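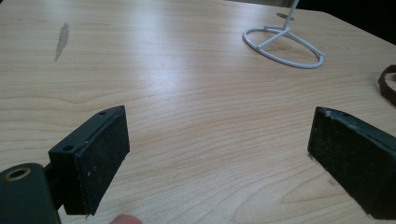

Solange Bezerra
Lettings and Building Inspections, Povel Property

Pre-handover checklist with comments: Nolte House, second floor offices
Inspected 22/05/2021

Hello all. I've kept to the usual order so you can lay this next to the April sheet, and I've added my comments under each line as there's rather a lot to say this time. The suite is 2,525 square feet in total, of which 639 is the rear annexe that Lornamia will be taking on its own lease.

1. Main entrance and lobby doors
Pass.
Both leaves close fully and the latch catches every time. The closer on the left was slamming in April and has been adjusted very nicely – thank you to whoever came out for that.

2. Stairs and handrails
Pass, with a comment.
The rail is firm all the way up. Two of the nosings on the upper flight are starting to lift at the corners, and I'd like them glued down before the removal people start going up and down with desks.

3. Fire doors
Fail (one door).
The door between the corridor and the annexe has a gap at the top that is wider than I'm happy with, and the smoke seal has come away for most of its length. The rest are fine. Clanus have been asked to quote for rehanging it, and I would hold back the annexe keys until it's done, even if Lornamia are keen to get measuring up.

4. Emergency lighting
Pass.
All fittings came on when I turned the test key. I haven't done the full-length discharge test, so please don't tick that box on my behalf!

5. Fire extinguishers
Pass.
In date, pins in, brackets secure. The one by the kitchenette was hiding behind a coat stand, which I've moved.

6. Windows and restrictors
Pass, with a comment.
Restrictors fitted throughout. The end window on the street side is very stiff and wants a bit of attention, though it does lock.

7. Kitchenette and toilets
Pass.
Hot water reached just over 50 degrees at the cylinder outlet when I left it running. Slight limescale on the taps, nothing worse.

8. Electrical cupboard
Not checked.
Locked, and the key on my ring doesn't fit it. Could the front desk leave me the right one, please?

9. Car park and bin store
Pass.
Lines freshly painted, lights working, bin store gate shuts.

I'll come back for items 3 and 8 once I've heard from Clanus. If anything here doesn't match what you've seen yourselves, do ring me – I'm always glad to walk round again.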